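Lanholm chores set, README

status: working draft, August. Folder layout may still move

What this is

Recordings of people doing household chores with hand-held grippers, one per hand. Mostly laundry so far, also tables and dishes. We wanted to know if a machine can do this stuff yet. Short answer no, not well. Long answer is in results.txt, half finished.

448 episodes in the current drop. Each one is a single task start to finish, no cuts. Left and right streams are separate files, match them by episode number and NOT by file date, the dates are wrong on one of the laptops.

Folders

laundry/ shirts, towels, socks
table/ set and clear
dishes/ rack only, no sink
misc/ whatever didn't fit, look before you train on it

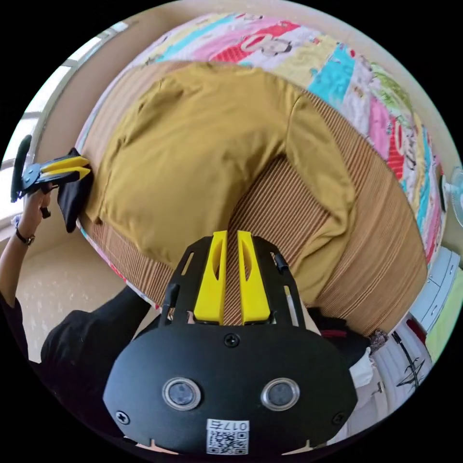 Laundry is the biggest folder and the hardest one. Cloth never lands the same way twice. Our baseline does OK on towels, falls apart on sleeves. Tends to grab both layers or none. More than 50 of the shirt episodes have a regrasp in the middle, we left those in on purpose, seperate list in regrasps.txt.

Known problems

- Hoekstra split has left and right swapped in the metadata. Video is fine
- timestamps drift on long episodes, resync every 3000 frames
- bedspreads and blankets with busy patterns confuse the segmentation, no fix yet
- v2 labels only cover laundry/ and table/

So can they do chores

Flat towel, clear table, good light: sometimes. A shirt out of a pile: no. Wouter Declercq is rerunning the Nustska policy on the shirt split, numbers go in results.txt when theyre done. Don't quote the old ones.

Bugs and missing files to Wouter, put the episode number in the subject line.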